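Food Packaging and Storage, Module 2593
Unit 26: Flexible packs for dry snacks
Handout to accompany the Wednesday lecture
Tutor: Ieuan Jarman, Restham

Read before the practical. Bring the pack record sheet and a ruler marked in millimetres.

1. Scope

This unit covers the pillow pack as used for crisps and similar dry snacks. Rigid tubs, cartons and trays are dealt with in Unit 27. Fresh fruit is mentioned only for comparison, as a food which carries its own outer layer.

2. Parts of a pillow pack

A pillow pack is made from a single web of film. The film is drawn round a tube, joined along its length to form a sleeve, then closed across the bottom, filled, and closed across the top. The same stroke of the jaws normally makes the top seal of one pack and the bottom seal of the next, with a knife cutting between them.

The terms used in this course are:

End seal: the flat band across the top or bottom of the pack.
Back seal: the join running the length of the pack, on the side away from the main print.
Front panel: the printed face between the two end seals.
Headspace: the volume inside the pack not taken up by product.

Some textbooks call the back seal a fin seal or lap seal. These are two forms of the same join. In a fin seal, the inner faces of the film meet. In a lap seal, the inner face of one edge meets the outer face of the other. Record which form is present if the back of the pack can be examined.

3. What the film has to do

Crisps are low in water and high in fat. They soften when they take up moisture and turn rancid when the fat reacts with oxygen. Light speeds up the second process. The film must therefore hold back water vapour, oxygen and light, and must also take a heat seal on its inner face.

A common build is a printed outer layer, a thin metallised layer and a sealing layer. The number of layers cannot be judged from the outside of a closed pack. Do not enter a film type on the record sheet unless it is given in the sample notes.

4. Headspace and handling

Packs are often flushed with nitrogen before the top seal is made. The gas displaces oxygen, and the cushion it forms gives the contents some protection from crushing. A puffed pack can still show wrinkles in the front panel, as a flat film cannot take up a doubly curved shape without folding. Wrinkling alone is not a fault and is not to be scored as one.

A pack lying on a worktop rarely sits square. Take "top" from the direction of the print, whatever the position of the pack on the surface.

5. Reading the front panel

Three kinds of text are recorded: brand, product name and flavour. Enter only what can be read. Where the print is too small or distorted by a fold, write "illegible" and go on to the next line. Colour is entered in plain words (navy, green) and is no guide to flavour, which must come from the text.

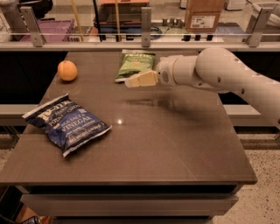 Figure 1. Two crisp packs and an orange on a worktop. Light end seals show on the navy pack, flavour text "SEA SALT & VINEGAR".

6. Practical task

Work in pairs at the Villalobos bench. Sample set 1179 is kept in the Isetberg cupboard.

Record the text on each front panel.
Measure the depth of both end seals at the centre and at each corner.
Press the pack lightly under the flat plate and note any loss of height after 2 minutes.
Open the pack at the top seal and note whether the seal peels or the film tears.

Product from opened packs is not to be eaten. Return unopened packs to the cupboard.

7. Reading

Kusby course reader, chapter on heat sealing. The section on jaw temperature may be left until Unit 28.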